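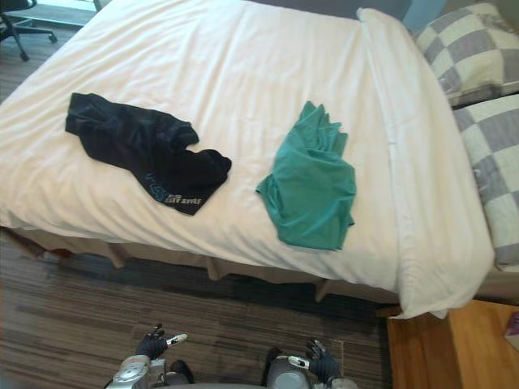
3.2 Garments left on the bed

Figure 2. Two crumpled garments, one black and one teal-green, on a white duvet.

The bed was the surface most often used for sorting clean clothing in the Druvora households. Of the 1288 surface records, those coded "bed, made" were treated apart from those coded "bed, unmade", following the scheme of Gallardo (Section 2.1). A garment was coded as crumpled when no straight fold could be traced along its full length. Both items in Figure 2 meet this rule.

Colour contrast affected coding time. Dark garments on pale bedding were outlined quickly, although folds within black fabric were harder to trace than those in mid-tone fabric such as the teal-green item. Printed lettering was noted but not used to judge which side of a garment faced up.

Pillows and bed skirts were recorded as furnishings and left out of the garment totals. A random set of 100 records was coded a second time, and disagreements were settled by a third coder.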